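Rovoris Manipulation Laboratory
16/10/2024

1/14
Today we are releasing the results of our study on grasp selection for mixed household goods. The work was carried out at our Lindstead site under the direction of Kittipong Thepsuriya. A summary follows in this thread.

2/14
The question was a narrow one. When a two-finger gripper is asked to pick up one item from a small group, does it help to delay the choice of grasp until the hand is close to the counter? Our earlier planner, Grudham, fixed the grasp from an overhead view before the arm moved.

3/14
The new method, Lapiņa, keeps several candidate grasps open during the approach. It scores them again with each view from the wrist camera and commits only at the final stage of the descent.

4/14
We ran 864 trials, divided evenly between the two methods. Every layout was used once with each planner, and operators returned the items to marked positions between runs. The order of the planners was drawn by lot each morning.

5/14
Items were ordinary packaged goods and fresh fruit purchased from local shops. We chose them for variety in shape and stiffness. Fruit was replaced when it bruised. Bags were kept in service until they tore, so their shape changed over the course of the study.

6/14
A trial was recorded as a success when the requested item was lifted clear of the counter and held until the arm reached its rest position. Moving a neighbouring item was permitted but logged. Picking up the wrong item was recorded as a failure, even if the grip was sound.

7/14
Principal result: Lapiņa completed more trials than Grudham in every category of item. The margin was widest for soft packaging and narrowest for cans, where the earlier planner was already dependable.

8/14
Most of the gain came from fewer empty closures. An overhead view gives little sense of how high a crumpled bag stands, and Grudham often closed the fingers above the fold it had selected. The wrist view allowed the target to be corrected on the way down.

9/14
Flat retail packs remain difficult for both planners. With the pack lying face up there is very little edge to hold, and the fingers tend to ride over it. We tested a sliding motion to bring the pack against a wall first. It was helpful in some layouts, but we do not consider the evidence strong enough to recommend it.

10/14
Corners deserve particular mention. We placed the work area between two walls because cupboards and kitchen benches are seldom open on all sides. Lapiņa rejected a large share of its early candidates near the walls on the grounds of finger clearance. This made it slower there, and trials in the corner took longer on average than those in the open.

11/14
One wrist view from a corner layout is attached to this post. The can is on its side along the back wall with the apple to its left, and the orange-and-yellow snack bag lies between the fingers, partly under the left one. Behaviour at close range, with a soft item beside the finger, is the main subject of section four of the report.

12/14
Limitations. All trials used one arm, one gripper and one counter surface. Lighting was held constant. We did not test transparent containers as a separate category, and we make no claim about performance with wet or oily goods. The operators knew which planner was running, and a blinded protocol would be preferable in future work.

13/14
A note on training data. The scoring model was fitted using 1,000 labelled grasps collected at Lindstead in April. None of the layouts in the evaluation appeared in that set, although several of the same products did. Readers comparing our results with their own should keep this overlap in mind.

14/14
The full report, the layout sheets and the trial log are available from the laboratory on request. We would be pleased to hear from groups able to repeat the corner trials with a different gripper. Corrections to the report will be posted as replies to this thread. We thank the Lindstead operators for their patient and careful work.
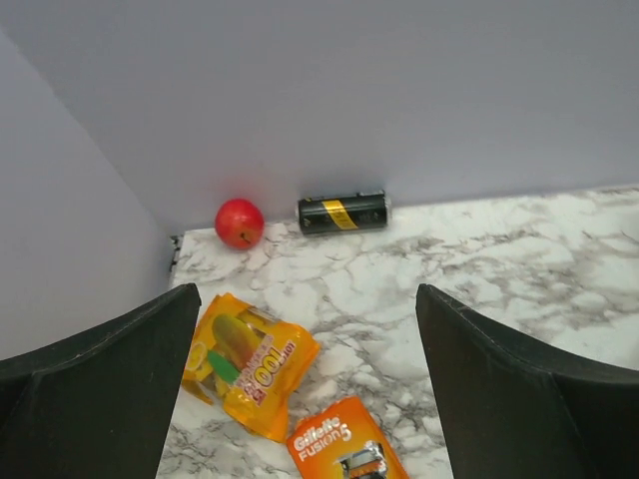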